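Organizing Open Shelving With Clear Bins
Govville Home and Workroom Guides
Updated 6/5/19

Open shelving keeps supplies within reach, but small items scatter quickly when they are placed directly on the shelf. The following procedure is recommended for a compartment-style unit standing behind a worktable. Most households can complete it in nearly 2 hours.

Step 1. Empty one compartment at a time. Place the contents on a clean surface and set aside anything expired, leaking, or broken. Wipe the shelf with a damp cloth and allow it to dry before continuing.

Step 2. Sort by use. Bottles should be kept together and stored upright. Packaged goods may share a larger bin. Cables require a container of their own and should be coiled before they are put away.

Step 3. Measure the inside of each compartment, including the depth. Select clear plastic bins slightly narrower than the opening so that they can be pulled forward with one hand.

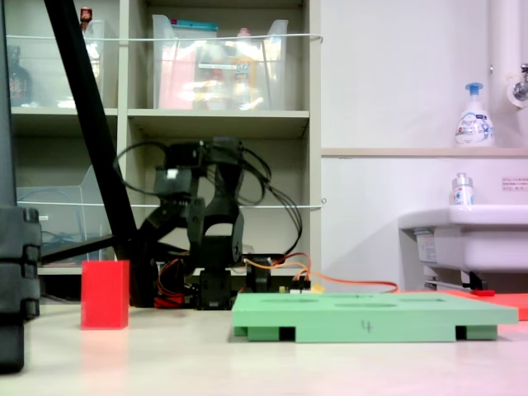
Step 4. Assign the bins to their compartments. The largest bin belongs in the middle of an upper shelf, where its contents can be seen from a standing position. Cables may be placed on a lower shelf. Tall bottles may extend above the rim of a bin provided they do not touch the shelf overhead.

Step 5. Reserve any nearby ledge for items used every day, such as hand soap in a pump bottle. Other supplies should be returned to the shelves when work is finished.

Step 6. Review the arrangement each October. Bins that have become too full should be divided, and duplicates should be combined.

Readers fitting out a Juno or Lemieux unit should consult the Sirkham sizing chart, item 2113, before purchasing bins. Printed copies are available at the Govville service desk.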